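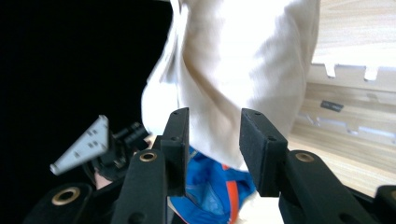 Clallaleo: fichas de gorras, cómo se doblan y cómo se guardan

LÉEME de la versión 2

Hola. Si has llegado hasta aquí es que te has descargado la carpeta y quieres saber qué demonios significa "corona_h" antes de ponerte a filtrar columnas. Te entiendo, yo misma tuve que volver a mirarlo después de un par de meses sin abrir el archivo.

Clallaleo es mi registro de gorras. Empezó como una lista para no comprar repetidas y acabó siendo una tabla con 581 fichas, una por gorra, donde apunto cómo es, cómo se pliega sin estropearla y en qué postura la dejo cuando va a la estantería, al cajón o a la maleta. La comparto porque me la han pedido varias veces (sobre todo gente que vende de segunda mano) y porque me hace ilusión que le sirva a alguien más.

Qué hay dentro

gorras.csv: la tabla principal, con 14 columnas, separada por punto y coma. Si la abres en una hoja de cálculo y te sale todo apelotonado en la primera columna, es por eso.
posturas.txt: las notas largas, escritas a ratos y sin mucho orden, con el número de ficha delante.
fotos: las imágenes que acompañan a algunas fichas. No todas tienen, ni pienso perseguir las que faltan.

Las columnas que más preguntas generan

"tejido" es lo que yo creo que es al tacto o lo que pone la etiqueta cuced interior si se puede leer. Cuando no lo tengo claro dejo la casilla vacía, prefiero un hueco a inventarme un algodón.

"color_1" y "color_2" son el color de la tela y el del remate. Una gorra azul con ribete naranja va como azul / naranja, aunque el ribete sea finito. Las blancas lisas llevan blanco en la primera y nada en la segunda. Al principio repetía el color en las dos y era un lío tremendo para buscar.

"visera" puede ser plana, curva o blanda. Blanda quiere decir que se dobla con la mano y vuelve sola. Si al doblarla cruje, para y ponle plana o curva, según toque.

"corona_h" es la forma de la copa cuando está en horizontal sobre la mesa, sin nadie dentro. Los valores son firme, media y caída. Una firme se sostiene sola; una media cede un poco por delante; una caída se arruga en cuanto la sueltas, y ahí es donde empieza lo entretenido.

"postura" tiene cuatro valores: boca abajo, boca arriba, media luna y arrugada. Boca arriba significa con el forro a la vista, como un cuenco. Media luna es con la parte de atrás metida hacia la frente. Y arrugada no es un método, es como estaba la gorra cuando la apunté y punto.

Cómo relleno una ficha

Pongo la gorra en la mesa, que es de madera clara y viene de maravilla porque se ven bien las pelusas. Primero la dejo tal cual y apunto la postura de partida. Luego la abro, tiro con cuidado de la copa por las costuras y miro si hay marcas de pliegue. Con las que tienen ribete me fijo en si el ribete sigue la costura o se ha torcido, que pasa más de lo que parece, sobre todo si ha estado mucho tiempo debajo de otras.

Después le doy la vuelta y miro el forro y la banda del sudor. En las blancas esto es casi lo único importante: por fuera pueden estar impecables y tener la banda gris. Lo apunto en "banda" con limpia, regular o mal. No hay más categorías, lo intenté con cinco y no distinguía una de otra.

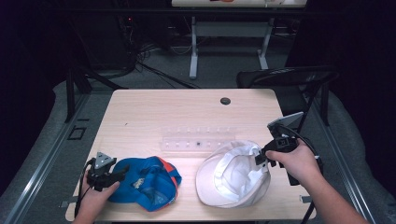 Trabajo casi siempre con dos gorras a la vez, una a cada lado, porque comparar me ayuda muchísimo a decidir si una copa es media o caída. Con una sola delante todas me parecen medias. Intento que sean de colores bien distintos, así luego en las fotos no me confundo de ficha (me pasó con dos azules marino casi iguales y estuve una tarde entera deshaciendo el enredo).

Doblar en media luna, para quien venga por esto

Es la nota más consultada, así que la copio aquí también:

Abre la banda trasera al máximo y deja la gorra con la visera hacia ti.
Empuja la mitad de atrás de la copa hacia dentro hasta que toque la parte frontal.
Pasa los dedos por las costuras laterales para que el pliegue caiga al lado y no encima.
Si vas a apilar, mete la siguiente en el hueco, con todas las viseras mirando al mismo sitio.

Esto va muy bien con copas medias y caídas. Con las firmes no lo hagas, por favor, que el refuerzo delantero se marca y no hay vapor que lo arregle. Esas van boca abajo sobre la estantería o unas dentro de otras sin plegar nada.

De dónde salen

374 fichas son de gorras mías o de casa. El resto viene de dos sitios: los lotes que vacié del almacén de Ibarra y los puestos del mercadillo de Turnier, donde me dejan sentarme a mirar a cambio de que deje el montón más ordenado de lo que lo encontré. Lo pone en la columna "origen", con las palabras casa, ibarra o turnier, en minúscula.

Ojo con Mukow: es el nombre que le doy al cajón grande del pasillo, no una marca ni un vendedor. Si ves "mukow" en la columna "sitio" quiere decir que la gorra está allí, probablemente debajo de otras muchas.

Cosas que están mal y lo sé

Hay muchas más gorras con visera curva que plana, porque a mí me gustan curvas. No saques conclusiones sobre el mundo de las gorras a partir de mi gusto.

Los colores los apunto a ojo y con la luz que haya. En febrero, por la tarde, todo lo crema se me vuelve blanco, así que las fichas de esa época hay que cogerlas con pinzas.

Casi no hay gorros de lana ni sombreros de ala. Los que aparecen se colaron en los lotes de Ibarra y los dejé por pena.

La columna "talla" está a medias. Las que cierran con tira ajustable llevan "aj" y las demás llevan lo que diga la etiqueta, si la conservan.

Cambios respecto a la versión anterior

He juntado "arrugada" y "aplastada", que eran lo mismo escrito en días distintos.
He quitado la columna "bonita". Todas ponían que sí.
He corregido los acentos que salían como símbolos raros al abrir el archivo.
He añadido "banda", que antes iba perdida en las notas.

Uso

Puedes copiar la tabla, recortarla, traducirla o meterla en tu propia lista. Me gusta que se mencione Clallaleo, pero no voy a ir detrás de nadie. Si corriges una ficha, mándame el número y el cambio en una línea y lo paso a la siguiente versión cuando me ponga. Y si tienes un buen sistema para guardar viseras planas en un cajón poco profundo, cuéntamelo, que sigo sin encontrar uno que me convenza.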